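**Incidencia 796: mesa que se mueve y enchufes que se desconectan, sala grande**
Abierta por: Natália Cardoso
Asignada a: Ekow Addo
Prioridad: media
Estado: cerrada, con una tarea pendiente

**Descripción inicial (Natália Cardoso)**

Buenos días. Escribo porque la mesa de madera clara de la sala grande no está estable. Cuando una persona se apoya en la esquina, la mesa hace un movimiento pequeño hacia el lado, y con el tiempo termina girada respecto a la pared. Ayer la puse recta por la mañana y a las 16:00 ya estaba otra vez en diagonal.

Hay un segundo problema, que no sé si tiene relación. Una de las regletas pierde la corriente de vez en cuando. El cargador de mi portátil se apaga, espero un momento y vuelve. No he tocado nada por dentro.

Pido disculpas si debía abrir dos incidencias distintas.

**Comentario de Ekow Addo**

Hola, Natália. Está bien en una sola, porque yo también sospecho que los dos problemas se juntan. Por favor, contéstame tres cosas:

- ¿La mesa se mueve también cuando no hay nadie cerca de los cables?
- ¿Qué regleta falla, la que está más cerca de la mesa de madera o la que va hacia la mesa redonda?
- ¿Puedes mandar una foto del suelo como está ahora, sin ordenar antes?

**Respuesta de Natália Cardoso**

La mesa se mueve siempre, con cables o sin cables. La regleta que falla es la que queda por debajo de la mesa de madera, la del enchufe negro. Las otras dos blancas funcionan bien, también la pequeña del fondo.

He quitado de la mesa todo menos el frasco con dosificador, que es el jabón de manos que dejamos para las visitas. Adjunto la foto.

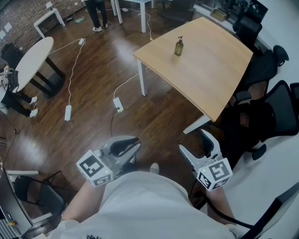 *Foto: Natália Cardoso / archivo de la incidencia 796*

**Comentario de Ekow Addo**

Gracias, con esto ya puedo trabajar. Anoto lo que pienso antes de ir:

1. El suelo es de madera y tiene mucho brillo. Las patas metálicas blancas pueden resbalar si los tacos están gastados. Es el primer punto que voy a mirar.
2. Los cables blancos van sueltos por el suelo, con curvas. Es fácil tirar de uno con el pie y aflojar un enchufe.
3. No hay que mover la mesa levantando solo un lado. Por favor, siempre dos personas.

Mientras tanto, no uséis la regleta que falla. Las otras, sí.

**Visita, primera parte (Ekow Addo)**

He desconectado la regleta de la pared y después he sacado el enchufe negro. El contacto estaba flojo: el enchufe entraba sin resistencia y bastaba tocar el cable para que saliera unos milímetros. Lo he probado en otra regleta y allí queda firme, así que el defecto es de la base y no del cable. La retiro y la marco como averiada.

He puesto una Teltero de 6 tomas que teníamos en el almacén. Con el cargador conectado y moviendo el cable a mano, no se ha cortado.

**Visita, segunda parte (Ekow Addo)**

Con Rodrigo Correia hemos dado la vuelta a la mesa sobre una manta. Dos tacos estaban lisos y uno de ellos además tenía un tornillo sin apretar. He apretado todos los tornillos de las patas y he pegado tacos de goma provisionales. Ahora la mesa aguanta el peso de una persona apoyada en la esquina sin desplazarse.

Los tacos definitivos son de Bielecka, referencia 114. Los he pedido hoy. Hasta que lleguen, la mesa se puede usar de forma normal, pero sin arrastrarla, o la goma se despega.

**Comentario de Rodrigo Correia**

Añado una cosa de los cables. He medido el recorrido junto a la pared y necesitamos unos 400 cm de canaleta de suelo. En color blanco hay existencias, en marrón hay que esperar. Yo prefiero marrón, por el suelo, pero acepto lo que se decida.

**Comentario de Natália Cardoso**

Para mí marrón también, podemos esperar. La mesa lleva desde ayer en el mismo sitio y el portátil no se ha apagado ni una vez. Muchas gracias a los dos.

**Cierre (Ekow Addo)**

Causa de la mesa: tacos gastados y un tornillo flojo. Causa de los cortes: base defectuosa en la regleta. Al final no tenían relación, me equivoqué en esto.

Tarea pendiente: montar la canaleta marrón y cambiar los tacos cuando llegue el pedido, previsto para junio. Responsable: Rodrigo Correia.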